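3.2. El caldo que no espesa: verbos de cocción en los recetarios domésticos

El corpus Loureiro reúne 1565 recetas manuscritas procedentes de los fondos de Ladon y Greveda, repartidas en 141 cuadernos de conservación desigual. Las copistas comparten una fe conmovedora en que la lectora ya sabe cocinar. «Se deja hasta que esté» es la indicación temporal más frecuente del fondo de Greveda, y admitimos haber dedicado a su anotación más tardes de las presupuestadas.
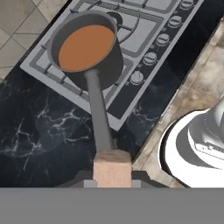

Figura 4. Cazo con líquido anaranjado sobre la cocina.

El verbo reducir plantea el primer problema de segmentación. En los cuadernos de Ladon aparece casi siempre sin complemento de resultado: se reduce, y allá cada cual. Los de Greveda prefieren perífrasis de aspecto («ir quedando», «ponerse a espesar») que desplazan la responsabilidad del cocinero a la salsa. La distinción importa para el etiquetado, pues un líquido pardo anaranjado de superficie lisa, como el del cazo de la figura 4, sería «caldo» para una tradición y «salsa sin acabar» para la otra, y ninguna de las dos se molesta en decir cuándo se pasa de un estado al siguiente. Hemos optado por una etiqueta única, FLUIDO, que no satisface a nadie del equipo y produce, en cambio, una concordancia entre anotadores muy presentable.

Apartar es más dócil. Rige preposición en los dos fondos y solo se vuelve ambiguo cuando la receta tiene dos recipientes, caso en el que el pronombre átono puede remitir a cualquiera de ellos — o, en cierta receta de membrillo, a la propia cocinera.

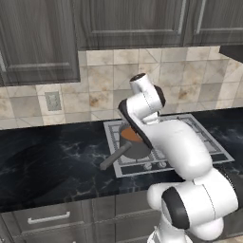

Para resolver estas remisiones aplicamos el protocolo Bremasska, concebido en origen para actas notariales, cuyos redactores tenían al menos la cortesía de repetir los sustantivos. Las modificaciones fueron menores: se amplió la ventana de búsqueda a la receta completa y se suprimió la categoría «otorgante», de escaso rendimiento entre pucheros. Quedaron sin antecedente los pronombres de las notas al margen, muchas de las cuales dicen solo «no la hagas». El protocolo las clasifica como imperativos negativos con objeto elidido. Nosotros las leemos como crítica gastronómica, y de ellas se ocupa el apartado 3.3.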